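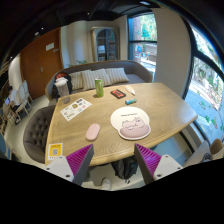

Light wood table, mouse pad right of center, pink mouse to its left, drink can at the back.

Wrist rest on a round-corner table – placement?
Posts: 14

otska_k
Moved from a desk to the light wood table by the sofa. The pad has a padded rest along the lower edge. How far in from the table edge should it sit? My forearm has no support at the moment.

Troltdale
Far enough that half the forearm is on wood. The rest is for pauses between movements. If you plant your wrist on it while moving the mouse, you bend at the joint all day.

brirnby100
Disagree. On a table that height from a sofa, your elbow is below the surface anyway. Pad flush with the edge, and raise the seat 2 inches with a firm cushion.

Troltdale
Flush with the edge puts the load on the forearm where it crosses the corner. Tried it for a month, went numb by 3 p.m.

Krystyna Czerwiński
Move the can first. A drink on the same surface as a mouse pad ends one way. Mine went in November and the padding never dried flat.

otska_k
It stays at the back, well clear of the mouse. The card with the QR code and the printed sheet can go.

brirnby100
Clear the left side too, then you can angle the pad. Still say flush.

otska_k
Trying it 4 inches in, with the cushion. Will post after a week.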